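Setting Out and Looking After Your Roll-Up Board

Section 3 of the Tarosora Club Set guide

By now you should have everything out of the carrier bag: the rolled board, the two drawstring pouches of pieces, the spare queens in their little packet, and the score pad. If anything is missing, please turn back to Section 1, where you will find the packing list and the address of the Ketis spares counter. Otherwise, clear yourself a good stretch of table and put the kettle on, as there is no hurry about any of this.

3.1 Unrolling the board

1. Choose a flat, dry table. A wooden dining table is ideal. Glass will do, but the board tends to wander on it, and you may want a thin cloth underneath.

2. Wipe the table first. Crumbs and grains of sugar make small bumps under the vinyl, and a bishop standing on a bump will lean in a most unsettling way all evening.

3. Unroll the board with the squares facing up and leave it for 43 minutes before you play on it for the first time. After that first rest it will generally lie flat in a minute or two.

4. If the ends still want to curl, roll the board loosely the other way (squares outwards), hold it so for a moment, and lay it down again. A couple of heavy books on the corners will see to anything that is left.

Caution: do not iron the board, even on a cool setting and even through a tea towel. Do not leave it on a radiator or in a parked car in summer. Vinyl that has been overheated goes wavy and cannot be put right.

3.2 Turning it the right way round

The letters and numbers in the border are there to help you write down your moves, and they are also the quickest way to check that the board is facing properly. The player with the white pieces sits at the edge nearest rank 1. Reading from that chair, the letters run from a to h, left to right, and the numbers climb away from you. There should be a light square in the corner by your right hand. If there isn't, give the board a quarter turn and look again.

It is worth getting into the habit of checking this every time, even if you have played for years. We have all sat down with a friend, chatted our way through the first ten moves, and then found the queens standing where the kings ought to be!

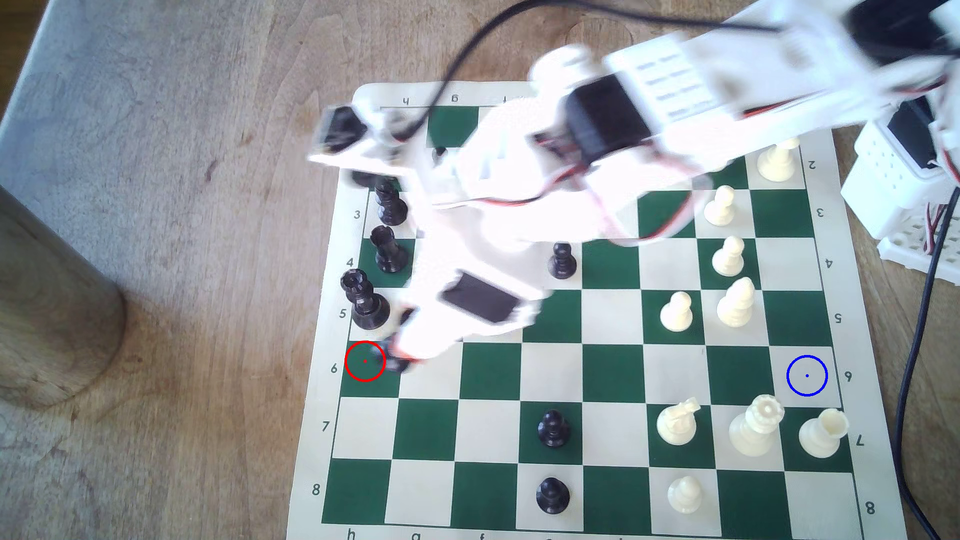 Once the board is facing the right way, you can set out the pieces. Rooks go in the corners, then knights, then bishops, and the queen takes the remaining square of her own colour, with the king beside her. Pawns fill the row in front. Put each piece in the middle of its square so that both players can see plainly where it belongs, and keep a little space beside the board for pieces that have been taken.

Note: pieces moved to the edge of the board during a game sometimes end up with their bases over the printed border. No harm is done, but nudge them back when it is your turn (it is polite to say that you are only straightening them).

3.3 Cleaning

1. Take all the pieces off the board.

2. Wipe it with a soft cloth, barely damp, with one drop of washing-up liquid if it needs it.

3. Dry it with a second cloth, paying attention to the border.

4. Leave it open until it is completely dry before you roll it up.

Caution: please don't use nail varnish remover, white spirit or scouring cream. They will lift the printing, letters first.

3.4 Putting it away

Roll the board from one of the lettered edges, squares inwards, without pulling it tight. Slide it into the long pocket of the bag, and put the pouches in the side pockets so that they don't press on the roll. Never fold the board, as a crease will stay with it for good.

If you would like to store it somewhere a bit sturdier, the Ikonen tube (order number 225) takes one board and the score pad, and the larger tube (order number 591) takes several boards together. Replacement pieces are sold singly under order number 67.

Section 4 deals with the score pad and how to write down a game.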